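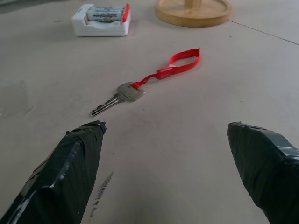 Fiction | Short Reads

The Key on the Second Peg

09/10/2019

Tomás Ó Dubhghaill had decided that the robot's first proper job would be to hang up the workshop key, and once Tomás had decided a thing you might as well start looking for your screwdriver.

"Every evening," he said, "one of us puts that key down somewhere stupid. Every morning we all stand out in the road in Zurnstead like a bus queue. So Colombo can do it."

Colombo was the robot. We had named it after the biscuit tin the bolts came in, and I was mad about it. I'd been mad about it since it was two shoulders and a bag of bearings. I used to lie in bed thinking about its elbows. My sister said this was a sad way for a grown woman to carry on and I said come and see the elbows, and she did, and she went quiet and then asked if it could do the left one again.

The key had a red strap on it, so that even we couldn't lose it (we could). For a hook we had the mug tree from the kitchen, which left the mugs homeless on the draining board. Four pegs, nice pale wood, a good solid foot. Tomás stood it just past the join in the tables and stepped back with his arms folded, as if he had planted an oak.

"Which peg?" I said.

"Any peg."

"It'll want to know which peg."

"Second from the top, then. On the right."

I wrote that down. I loved writing things down for Colombo. You had to think about what you meant so hard that ordinary life seemed terribly slapdash afterwards. Pick up the key! Well, from where? By what? A key lying flat is about the meanest thing you can ask a pair of fingers to get under. You try it on a smooth table in thick gloves.

We tried it by the head. The fingers came down either side, beautifully, dead level, and closed, and the key shot off across the table like a pip. We tried it again slower and it shot off slower.

"Grip's too hard," said Tomás.

"Grip's too slippy," I said, and went to find the black tape.

Taping a gripper is lovely work, I do recommend it. You wind it on in little overlapping strips and you pull each one snug, and however careful you are it wrinkles, and the wrinkles are the good bit. They bite. I did all the fingers and then I did the handle of my own tea mug, since the roll was in my hand.

The Drorov board that ran the wrists had a fan in it that sang one note when it was thinking. By the afternoon I could tell from the note whether a move was going to be any good. Tomás said that was nonsense, and then I caught him tilting his head at it.

"It's going to miss," he said.

It missed.

"Let it have a go at something easier," he said. "Let it have a win."

So we let it clear up a bit, and it was wonderful at clearing up.
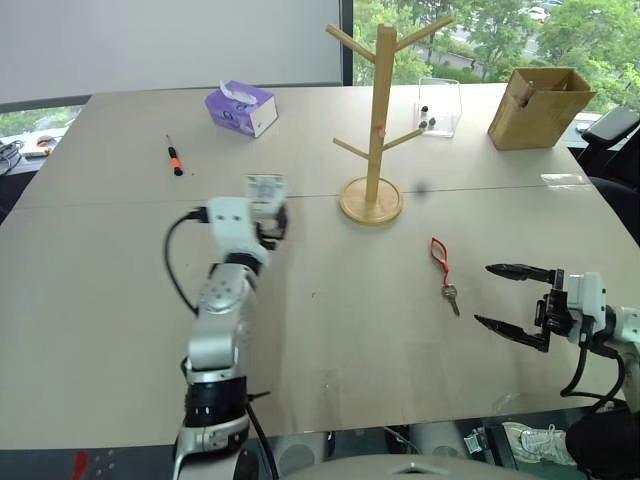

I could have watched it all day, I really could. It had a way of coming in over a thing and pausing, not for any reason we had given it, and Tomás spent a quarter of an hour hunting for the pause in the code before I begged him to leave it alone. It's a rounding error, he said. It's manners, I said. We left it in.

Mrs Pell from the pottery side came through for a tissue and stayed. She had a great respect for anything that used its hands.

"What's it after?" she said.

"The key."

"Why's it going for the metal end?"

Tomás opened his mouth and then looked at me. I looked at the sheet where I had written, in capitals and underlined, PICK UP KEY BY HEAD.

"You'd never pick that up by the key," said Mrs Pell. "You'd pick it up by the ribbon. That's what the ribbon's for." And she took her tissue and went back to her glazes, and we could hear her tap running.

Well! I can't tell you the joy of it. It was like being told the door had been a pull all along. I had the whole move rewritten before the kettle boiled. One hand to pinch the strap where it narrowed, up, over, and let the other hand come across and open the loop out, so that it would drop on to the peg from above like a hoop at a fair. Tomás drew it on the back of a cardboard box and I typed it, and when I typed it wrong he drew it again, bigger.

Then we ran it 100 times on the screen, with pretend arms and a pretend key, and it went on to the pretend peg 100 times. Tomás shook my hand. He has an enormous handshake, you come away from it feeling elected.

On the real table it went on no times.

It pinched the strap all right. Up came the key, turning round and round on itself, and the second hand came over to open the loop, and the loop simply wasn't open any more. It had closed up under its own weight into a single red string. You can't hoop a string over a peg. The pretend strap had been stiff as a coat hanger, and we hadn't noticed in either of us, not for a moment, all that lovely long afternoon.

"Ah," said Tomás.

"Ah," I said.

The fan sang its note. It was getting on for 7 by then and the others had gone for the bus, and out of the window the trees were losing their green. I was still having a marvellous time. I want that understood. People hear this story and make a sorry face at me about here, and I wasn't sorry at all, I was walking up and down with my shoes squeaking and my hands held up in front of me like a surgeon, picking up nothing.

"Put it back as it was," I said. "Flat, with the loop open. We'll start from when it's open."
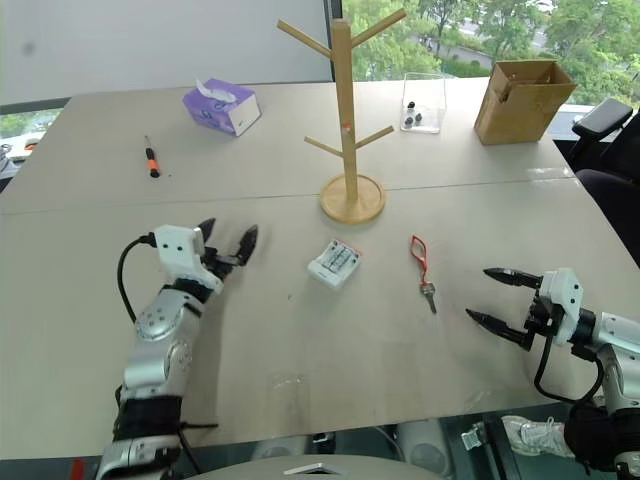 The key laid out between the two arms, with the mug tree beyond the join.

The idea was that you don't wait for the loop to close. Both hands go in together, low, one finger of each inside the strap, and they move apart until it's tight. Then they lift. It's how you hold wool for somebody's granny, and Tomás said so, and then told me about his granny's kitchen while he typed, and the dog she had, and got two brackets in the wrong place on account of the dog.

I put them right. I pressed the button.

Both arms leaned in. There was the pause (oh, I held my breath in the pause!) and the fingers went down inside the red and slid apart, and the strap came up off the table as taut and square as a little washing line, with the key swinging from the middle. Over the join. Up past the lower pegs. The note from the fan went up and up and I had Tomás by the sleeve.

It put it on the top peg. The top left.

"That's the wrong one," said Tomás.

"I know," I said. "I know it is! Look at it!"

We looked at it until the key stopped swinging. Then Tomás got his coat, and I got mine, and we switched everything off and went out and pulled the door to behind us, still talking about granny's wool, and had reached the corner by the chip shop before he put his hand in his pocket and stood still.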